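Open day at Jondura

I took the afternoon off on Wednesday and went to the open day at Jondura. I had signed up back in the summer and forgotten about it until the reminder came. The building is out past Piltonden, 20 minutes from the last train stop on foot, and the sidewalk gives out for part of it. If you go next time, take the bus.

They gave us badges at the desk and split us into groups. Mine had 11 people in it, mostly from small shops like the one I work for, plus two students. First came a talk with slides. I'll skip most of it. The useful part was the plan for the hand-held grippers. People do ordinary jobs with them, the motion gets recorded, and the recordings are used to train a robot arm to do the same jobs. Their target for one task is 231 good recordings before they try it on an arm. I asked what makes a recording bad and the answer was mostly hurrying.

After the talk we went through to the office floor, where the demonstrations were. The one I stayed with longest used a power strip on a big white table. You hold the gripper by its handle, the two fingers have yellow tips, and you close them on whatever you need to hold.

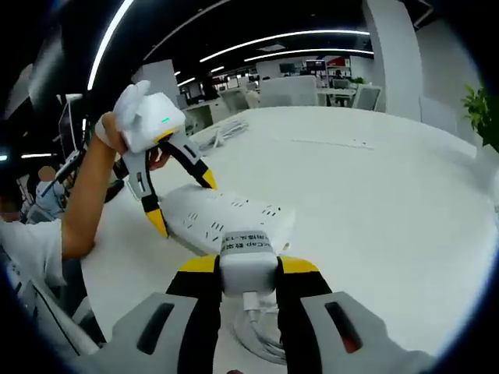
I had my own turn at the end, when the line was short. The grip was easy enough to get used to, but judging distance was harder than I expected. I kept closing the fingers a little early. With your own hand you feel when you're touching something, and with this you have to look. My second try went better - slower, anyway.

There was also a shelf-picking arm from Mutilov, which I had seen before at a trade show. It looked the same to me. Kasprzak was on the program too, but their slot got moved to the morning and I missed it.

What I wanted to know was the price, and I didn't get one. They said to write in and ask for a quote, so I have. We pack 100 orders on a normal day, all by hand, and cords are the part everyone hates. I don't expect an arm to take that over next year, but I'd like to see one try it with our boxes.

Coffee was free and the sandwiches were gone by 2. The next open day is in November and the sign-up page is already open.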